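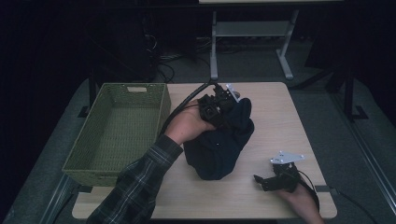
Nurcombe Village Hall — Mending Club

I took up darning in July, mostly out of spite. My favourite jumper had gone at both elbows and the repair shop in town wanted more than I'd paid for it!

So I asked Shirley Crabtree, who has run the club for seven years, where to begin. Socks, she said, and don't you dare buy a kit. She handed me a wooden mushroom, a long blunt needle and some hideous orange wool — hideous on purpose, so I could see what I was doing.

My first heel took almost 2 hours and came out like a walnut. The second was flatter (I'd stopped yanking the thread). By the autumn I was doing elbows, and Callum Goodall was bringing me his cycling gloves, which are a different misery altogether.

What I like best is the quiet half hour after the tea's gone round, when we're all squinting at the same sort of hole. The jumper is back in use, orange elbows and all, and I've started on the cuffs.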